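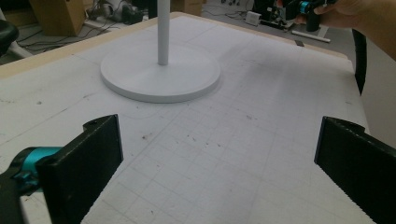

White stand with a round base on a gridded work surface.

News > Household paper > Kitchen and table

Noltesik moves picnic napkins to paper banding

Noltesik will replace the plastic film on its picnic and party napkins with a glued paper band from August. The change applies to the two-ply luncheon and three-ply dinner sizes sold under the Zunance name. Kitchen towels and pocket tissues stay in film for the time being.

The napkins themselves are unchanged in ply, fold and embossing. Packs will hold 33 napkins, and the catering carton stays at 3000. The band covers the middle of the stack and leaves the two ends open, so the company has added a closed outer carton for shops that keep stock in damp or dusty storage.

Banding is done at the Flamstead plant on a line supplied by Ortner. Production manager Lovisa Wikström said the line was first run on the dinner size, where the thicker fold makes the stack spring back after pressing. Early bands slipped when packs were stood on end. A wider band and a second glue point were fitted before the luncheon size was added.
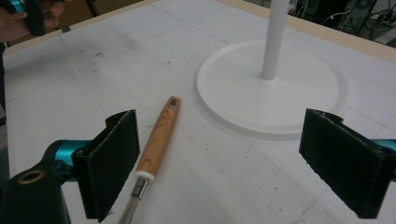 Packs were then drop tested from table height and stored for a month in a humid room. Of the 1710 packs tested, almost 400 were from the first band design, and these were reported separately. Noltesik has not published the failure rate for either design.

Kilian Pfister, head of packaging, said the band is made from uncoated kraft paper and can go in household paper recycling along with the outer carton. Used napkins cannot, as soiled tissue is not accepted by most sorting plants. The new band carries a line of text to that effect.

Recommended prices are not affected. Packs in the old film will be sold until stocks run out, and both types may appear on the same shelf. The barcode differs between the two, and retailers have been asked to load the new codes before the first deliveries, which leave Flamstead on a Wednesday.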